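Parkis bench work, progress report to Adeyemi
October 2025
From: Esther Barasa
Copies: Modupe Eze, Tanko Ibrahim

Short one this time, we are mid-collection and I'd rather send this now than a nicer version next week.

Where we are
400 demonstrations was the target for this period. We have 327 accepted, so 73 still to go. All two-arm, all teleoperated, pick and place with the small blocks. Rejected takes are kept in a separate folder, not deleted, as Modupe asked at the last call.

Operators
Damilola and Amarachi are doing the bulk of it, with Tanko filling in. Shifts are down to 2 hours. Quality went off badly in longer ones, mostly grips too close to the edge of the block and rushed releases. Amarachi wrote a one page operator sheet, everybody uses it now.

Problems
Lost almost 9 days to a gripper servo on the right arm. Replacement came from Brundosau, wrong horn, sent back, second one fine. Recalibrated both arms after and threw out the takes from the day before the fault, to be safe.
Labels: first batch had left and right swaped in the text instructions. Fixed by script, then checked by hand by Tanko.
Stuner storage is filling up faster than planned. Will need the bigger plan before January.

Variety
Your comment on the last report was that backgrounds were too uniform. Agreed. Walls are now papered and we change the paper between batches, and the tabletop covering too. Tray positions get moved at the start of every session. Lighting is still the same throughout, that is next.
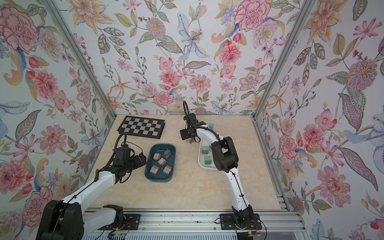
Fig. 1. Block task, floral wallpaper batch. Right gripper holding a brown block, others in the teal tray.

Next period
- finish the remaining 73
- first training run on the full set, Tanko
- lighting changes, two lamps already orderd
- handover takes, arm to arm, only if the first run looks reasonable

Money
On budget apart from the servo, which came out of the spares line. Spares line is now empty. Would like to move a small amount from travel, need your OK in writing. Spreadsheet follows from Damilola on Thursday.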